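Ticket: Second arm station - quote, spares, budget line
Queue: Equipment / Purchasing
Opened by: Kirsty Cowie
Assigned to: Stepan Yatsenko
Priority: Normal (changed to High by M. Gillies)
Status: Waiting on supplier
Opened: 12/26/22

Kirsty Cowie
Need a yes or no on the second station for the garment work before the budget sheet locks. Morrison quote runs out end of March. Quote as it stands covers the robot, one controller, one set of grippers, freight to Trikarbridge. Does NOT cover spare gripper pads, table, cabling, training. Can somebody tell me what we really need so I'm not coming back for money three times like last year.

Stepan Yatsenko
Looking. First pass:
Gripper pads - 5 sets minimum. We go through them faster on hangers than on folded stuff, the metal chews the edges.
Network switch - the one at station one is full.
Power - see below, this is the real problem.
Hangers - 50, all the same type. Mixed hangers is half our failed grabs.

Stepan Yatsenko
Power. Station one trips the strip when the arms and the charger come on together. Happened again this morning. Moved charger to the other outlet, ran fine for the rest of the session. So not the robot, it's us. If we put a second station on that wall it will trip every day. Need a separate circuit, and that's an electrician, not in anyones quote.

Kirsty Cowie
How much is a circuit

Stepan Yatsenko
No idea. Ruairi got one done for the Irkel room, ask him.

Ruairi Dunbar
Irkel one came out of the building budget not equipment. Took ages to get signed, start now. I'd ask for two outlets on it while they have the wall open, cheaper than a second visit.

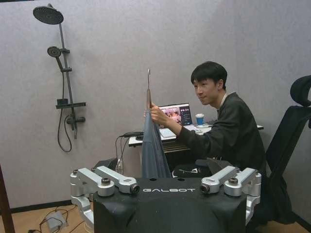
Callum Yule
Adding to the list while I'm here. Floor space - the spare desk has to go or the second station won't fit with the arms out. Also cable covers, please, there's leads across the floor at station one and I have caught my foot twice. Get the long ones, 70 inch. The short ones leave a gap right where you walk.

Also a rack. Right now a person hands the clothes up one at a time, fine for one station. With two you want the next items hanging ready or you're paying two people to hold hangers.

Kirsty Cowie
Rack added. Is the training day optional? It's a big number for one day.

Callum Yule
Skip it for us, we know the thing. Keep it if Mhairi is hiring in spring. Could ask Morrison to hold the price and let us book later.

Mhairi Gillies
I am hiring. Keep it but ask about moving the date. Bumping this to High, sheet locks soon and I don't want it going in with a blank next to electrical.

Stepan Yatsenko
Checked the service terms. Warranty starts on DELIVERY, not install. So if it shows up before the circuit is done we burn warranty with it sitting in a crate. Order of work should be: circuit, desk out, then delivery. Can we get that delivery date in writing

Kirsty Cowie
Asked. Also got the spares price from Cuvow as a second opinion - their pad sets are $224 each, Morrison won't itemize theirs, just says "included in starter kit" and then the starter kit is not in the quote. Have asked them to split it out.

Stepan Yatsenko
Are the Cuvow ones the same thickness? Last off-brand set we tried was too thick, gripper wouldn't close all the way on thin fabric and it dropped shirts all afternoon. Get one set first. Test at station one before ordering teh rest.

Kirsty Cowie
One set ordered, Callum to test.

Callum Yule
ok. Will run it on light and heavy garments, same hangers, and log drops here.

Ruairi Dunbar
Building says they need a load figure for the new circuit before they'll even price it. Stepan can you send - peak, both arms plus charger, not the number on the label.

Stepan Yatsenko
Will measure at station one tomorrow and attach.

Kirsty Cowie
Putting electrical in as a placeholder under building for now, everything else under equipment. Open items: load figure (Stepan), pad test (Callum), itemized quote + delivery date (Morrison). Leaving ticket open.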